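The Door Box

The parcel from Giannakopoulos & Daughter came on a gray morning in November, and Marthinus Swanepoel carried it up the stairs two at a time, which he had not done with anything in years.

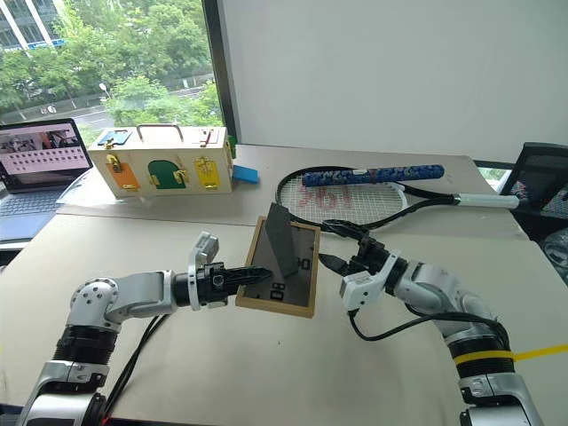

He had been asked to write a story for the toy library's winter night, the one where the kids sit on the rug and the parents stand at the back holding everyone's coats. Last year he read them something about a fox. It was a perfectly good fox! But this year he wanted things on the table they could grab afterward, and the latch box had been his favorite since the minute he saw it in the catalog. It had a metal handle on top so you could walk around with it like a tiny suitcase, and on the front it had doors, real little doors, orange and green and yellow, every one with its own brass thing to fiddle with.

"Who lives in it?" asked Uvar, who was five and lived downstairs and had followed the parcel up.

"I was going to ask you," said Marthinus.

Uvar put his nose right up against the green door, the one with the arched top. He looked at it for a very long time.

"A queen," he said. "Stillodora. She's small."

So that was settled, and what a relief, because Marthinus had been stuck on the queen's name for a week without even knowing there was a queen. He wrote it on the back of the packing slip. Stillodora, he wrote, lives behind the green door because it is the only one with a round top, and her crown would bump on the others.

"And behind the orange one?"

"Her bike."

"And the yellow?"

Uvar slid the bolt across and slid it back again. It made a lovely sound, a sort of click with a scrape in front of it, and he did it over and over until Marthinus wrote that down too.

"That's Sinex," said Uvar. "He's a giant. He's asleep."

"How does a giant fit in there?"

"He's folded."

Marthinus laughed so hard he had to put the pencil down. Folded! He could see it at once, a whole giant creased up like a road map, knees by his ears, snoring through the crack of a yellow door. And the bolt was on the outside, so somebody had to be brave enough to let him out.

After that the story ran away with both of them. The tennis racket became a frozen lake, all white and crisscrossed, with a faded red mark in the middle where the sun had gone down and left a stain. The long blue thing lying across it was a bridge, though Uvar said it was a sea snake and they argued about it happily until lunch. In the end it was a sea snake that let people walk on it if they asked. The little wooden-framed board was the queen's front yard, and its dark slanted flap was the hill you rolled down when you were late for dinner.

"How far is it across the lake?" Marthinus asked.

Uvar thought. "3,000."

"3,000 what?"

"Steps. For Stillodora. For Sinex it's 13."

They had got as far as the queen standing on the sea snake, halfway over at 1,110 steps and already hungry, when Uvar's mother called up the stairwell. He went down backward, holding the rail, still giving instructions.

"Don't let him out until I get back!"

Marthinus promised. He made himself some toast and read through the pages, and he was so pleased with them that he read them again out loud, doing the snake in a low voice and the queen in a high one. Then he went over to the box and, very quietly, checked the yellow door.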